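May, workshop notebook - worktop and small white parts

Good morning's work! The new white board is down on the tan wooden panel and I'm really pleased with it. Dragica cut the panel a touch deeper than the board, so a strip of bare wood shows along the back. I was going to trim it, but I've grown fond of it - it makes a handy line to square things up against. The board came from Torkow and took 2 days to arrive, which must be a record for us.

The whole thing sits nicely between the grey metal rails. I pushed hard on all the corners before lunch and felt no rocking at all. Lovely. 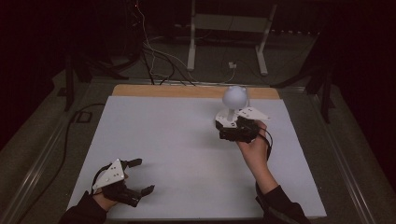 White parts on a white board do get lost a bit, especially flat ones like the round base with the little holes. The ball on its stem is much easier to spot, and such a pleasing shape! Dragica votes for a darker board next time. I'd try a sheet of coloured paper first, it costs nothing.

Eleni wants the spare stems in the Grastum drawer, number 5, with the bases in 9. Please don't mix them again.

Still to do: sand the front edge of the panel, wipe the board down with the mild stuff (not the Flitavano, it leaves a film), ask Eleni if she wants a second panel cut to match.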